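3.2 Gripper upkeep and field checks

Each hand-held gripper is treated as a single machine with its own log. The log records lens condition, finger alignment, fastener torque, and the label that ties the unit to its calibration file. Units leave the bench at Kemura with a calibration no older than 4 days and are checked again on site before the first cloth-handling session.

The site check has 2 parts. In the first, the operator wipes the lenses with a dry microfiber cloth, records a still of a printed grid at arm's length, and compares it with the stored reference. A shift in any grid corner beyond the limit set by Thongdee and Kováčik sends the unit back to the bench. In the second, the fingers are closed on a flat gauge and then on a folded towel. Uneven contact along the gauge is corrected at the side plate screws, which are loosened, reseated, and tightened in a crosswise order. The towel is used only to confirm that fabric does not catch in the slots.

Lint was the most frequent cause of service. It collected at the finger pivots and stiffened the closing motion before any change could be seen in the recordings. Of 68 service entries logged for the Pokora sites, most were closed by brushing out the pivots and applying a dry lubricant supplied by Trusteck. Oil was tried in July and dropped after it marked light fabrics.

Label wear was a smaller problem. A unit whose code could not be scanned was held back until the label was replaced and the calibration file reassigned by Sangkhawat, and recordings made in the meantime were excluded. Labels are now placed on the faceplate between the lenses, where the operator's hand does not rub them.

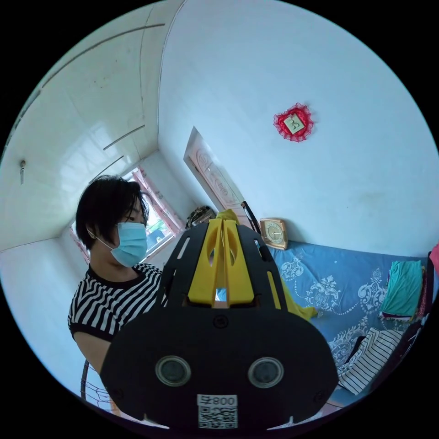 Vol. 4, p. 99

Figure 3. Gripper at a bedroom site, with the paired lenses and code label on the black faceplate. The yellow center frame stands between the slotted side plates; folded cloth lies on the bed at right.

Bedroom sites add one constraint to the procedure. Bench space is rarely available, so the gauge and brush are carried in a flat pouch and the site check is done standing. Finger adjustment is still possible in this position, but pivot replacement is left to the bench. Nilsuwan and Chisholm repeated the alignment step standing and seated on the same units and found no difference that would require a separate limit.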